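Sorting Out the Block Bin

Deok-su Yook
September 2026
5 min read

The blocks had been in the same bin since we moved to Galtville, and I finally went through it last weekend. It's a big clear tub with a lid that stopped fitting years ago. Over time it had turned into the place where anything small and solid ended up. I found dominoes, a doorstop, a dried-out glue stick and most of a chess set we gave up on in February.

I started by dumping everything on a bedsheet on the living room floor. If you have a bin like this, use a sheet. When you're finished you can pick up the corners and pour everything back, and you don't have to crawl under the couch looking for strays.

Our blocks come from three different places, which was the main problem. The oldest are plain unpainted ones from my parents' house. They're the standard shapes, mostly rectangles and a few arches, and the corners have gone soft from use. Then there's a painted set my sister mailed us, made by a company called Commont that I haven't been able to find anywhere since. The last batch is a mix from two yard sales on Obura Street.

I wanted to sort by set, but the kids never use them that way. They look for a shape. My son wants triangles for roofs and he'll empty the whole tub to find one. My daughter takes the cylinders, stands them up in rows and puts things on top of them. So I sorted by shape, and it went faster than I expected.

The rectangles and squares went into the old tub. They're most of what we have and they don't need to be kept neat. The triangles got a shoebox, and the cylinders went in a coffee can, which holds them well if you stand them on end. The odd shapes got a drawstring bag. Hearts and hexagons don't stack with much of anything, but they're the ones the kids ask for by name, so they should be easy to reach.

The painted ones needed cleaning. I used a damp cloth with a drop of dish soap, wiped them a few at a time, and set them on a towel right away. Don't soak painted blocks. I did that once with some of the yard sale ones and the paint came up at the edges, and then I had to throw those out. The unpainted ones I sanded lightly where they had rough spots and rubbed with a little mineral oil. They were ready to use again the next day.

Some of it I got rid of. Anything split went in the trash. A few pieces belonged to a marble run we no longer own, and those went to a neighbor who still has hers. The dominoes are back in their own tin, minus two.

The other thing I changed was where they play with them. Our rug is thick, and towers fall over on it before they get anywhere. The kids blame each other for this. What works better is a flat board. You put it on a table or on the floor and it gives them a level surface with an edge, and the edge matters more than I would have guessed. They treat it like a piece of land. Things go on the board or off the board, and there's less arguing about whose block is whose.

Any smooth board will do. Ours is a shelf left over from a bookcase we took apart -- I sanded the cut end and that was all it needed. I'd go wider than you think, because a narrow one only suits one child at a time. It slides behind the bookcase when they're finished, so it doesn't take up any room.

I've also started putting out fewer blocks. With the full tub they mostly dig and dump. With a handful of different shapes and colors spread out on the board, they look at what's there and start doing something with it. Yesterday it was a bakery. The heart was the most expensive item and I couldn't afford it.

One more note on storage. I tried labels with words first, and only one of my kids can read. I traced the shapes onto index cards with a marker and taped those to the boxes, and cleanup has been better since then. The bag with the odd shapes still comes back with rectangles in it. I've decided to leave that alone.

Next I need to do the puzzle shelf. There's a puzzle from Ciredach with 2000 pieces that has been open at least twice, and I'm not looking forward to finding out what's in the box.
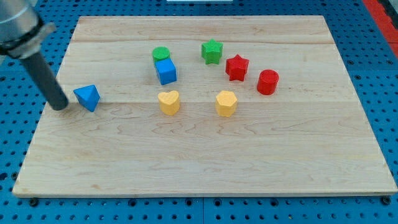
A few shapes and colors spread out on a board, with a heart and a hexagon in yellow.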